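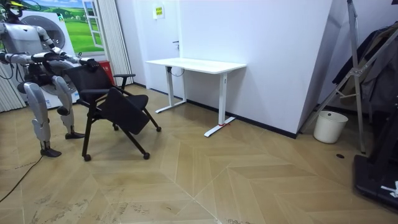

Photo: Jessie Niven

Warwood-list archive, April 2021
Subject: Re: Zostulance live tapes – speed and sources
From: Digby Maihi

Mio Sugiyama wrote:

> I have been through both copies of the second Zostulance set
> at the Halliday and they do not agree. The Rastora LP side
> runs sharp of concert pitch by something under a semitone.
> The cassette Aroha sent me is flat, and gets flatter towards
> the end. Which of these are people treating as correct? And
> is the long version of "Warwood" really from the same night?
> The crowd sounds different to me, and the organ has gone
> over to the other channel. I would like to settle this before
> I redo the track list.

Taking the points in order.

Speed. Neither is correct. The LP was cut from a reel dub made on a domestic machine, and I have yet to hear a Rastora pressing from that batch that plays at the right pitch. The cassette is a third-generation copy at best. The drift you hear towards the end of each side is what I would expect from a portable recorder on tired batteries being dubbed on a mains deck: as the recorder slows, the playback should go sharp. Yours goes flat. That means one of the later dubs was made on a machine that was slowing during playback, which is a separate fault laid over the first one. You can't fix both with a single correction.

What I did with my own copy was use the mains hum. It is audible in the gaps between songs, most clearly before "Ladder Man" and again during the long retune. Find the hum, compare it with 50 Hz, note the error, move to the next gap and do the same. I got 16 usable readings across the set. Draw a curve through them and resample to the curve. Do not trust the organ as a reference. It was a tonewheel instrument running off whatever the hall supply gave it, and the guitars were tuned to it on the night, so it will agree with them and tell you little about the tape.

One caution. If the hum was printed on to the tape by a later dub, it will show the error of that generation only. Check for two hum lines close together. On mine there is a weak second line below the first, and I used the weaker one.

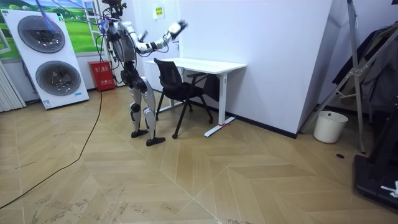
Sources. There are three that I know of for the Halliday show. The first is the audience reel, mono, taped from the balcony, complete apart from a reel change. The second is the so-called desk tape, which is two-track and has very little audience on it. The third is the Rastora LP, which I am fairly sure is the desk tape for side one and the audience reel with fake stereo for side two. Anyone can check this by summing side two to mono and listening to the handclaps, which go hollow. Rastora pressed 300 of these with the plain sleeve, according to the insert, and the later ones with the printed sleeve are a straight copy of the disc, clicks included.

The long "Warwood". I agree with you, it is not the same night. The version on the LP runs past 21 minutes and the one on the audience reel fades out at the reel change well short of that. For years the LP was assumed to fill the gap. Adjoa Adjei lined the two up and they part company almost at once: the drummer comes in a bar early on the reel and does not on the LP. The organ being on the other side fits with a different desk and a different line-up of channels. My guess is one of the May shows, when they were stretching it out and had dropped "Cold Harbour" to make room, but I have no tape to prove it and would list it as "venue unknown" for now.

Track list. Suggested changes to the page:

Disc 1, track 5 is listed as "Untitled Jam". It is the opening of "Ladder Man" with the first verse missing. Please retitle.

"Blues in A" is not in A at any speed I can justify. I have it in G once corrected. I would keep the title in quotation marks, as it comes from the bootleg sleeve, and add a note.

The encore is split over two tracks on the LP rip. It is continuous on the reel and should be joined.

On the matter of noise reduction, please leave the hiss alone. The copy that went round last year had been treated so heavily that the cymbals have a watery sound and the hum is gone, which makes it useless for the speed work described above. If anybody still has the flat transfer of the audience reel, before treatment, I would like to hear from them. Aroha Ruawai had it at one time – Aroha, if you are reading, do you still have the 24-bit files, or only the CD-Rs?

I can send the hum readings as a text file to anyone who wants them.

Digby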